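The button collector of Trondale does not want to be called a collector. "A collector has a cabinet and a newsletter," she says, pouring coffee into a cup with no handle. "I have a problem with throwing things out." She agreed to talk on the condition that her name stay out of it, partly for privacy and partly, she says, on account of her sister, who believes the buttons went to charity in July.

They did not go to charity. At last tally there were 1671 of them, a figure she gives without being asked and then looks sorry to have mentioned. Most came off coats. Some came in a jar from a tailor's shop in Skerkell that was closing down, and the jar cost her 2 dollars, which she still considers steep.

How does a person start? "You lose one," she says. "You lose one off a good coat and the store tells you to buy five new ones so they match. I was so mad I went home and started cutting buttons off everything I owned that had a hole in it."

Sorting is where she gets strict. Color is for beginners, in her opinion, and size is for people who sew. She goes by the number of holes first, then by whether the thing has a rim, then by what she calls mood. Asked to explain mood, she holds up a brown toggle and says, "Well, look at it." She has changed the system twice and regrets the second time.

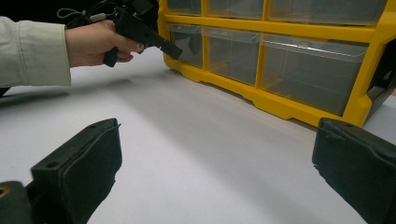
Brokberg, who has heard the theory before, thinks it is nonsense and that any button you can't find in a minute might as well be in the trash.

She takes this calmly. "Some people want a button," she says. "I want to know where it belongs." The two of them have been having this argument for years, and neither seems in a hurry to win it.

Her one real find is a coat button from the old Tikkanen mill, stamped on the back and so ugly that she assumes the mill was glad to be rid of it. A dealer offered her 100 dollars. She said no, went home, and worried about it all weekend. "It's a lot of money for something that looks like a cough drop," she admits. She has since put it on a cardigan, where it does not match anything.

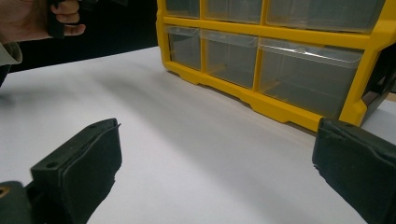
Clear table space, the first rule of any sorting day.

Does she ever use the others? Now and then. A neighbor will come by with a shirt and stand in the hallway while she looks. She has never charged for one, though she has twice asked for a button back.

As for her sister, the plan is to say nothing and keep the closet door shut at the holidays. "She's a smart woman," she says. "She hears it rattle."

Contact us | Copyright Trondale Weekly | Back to top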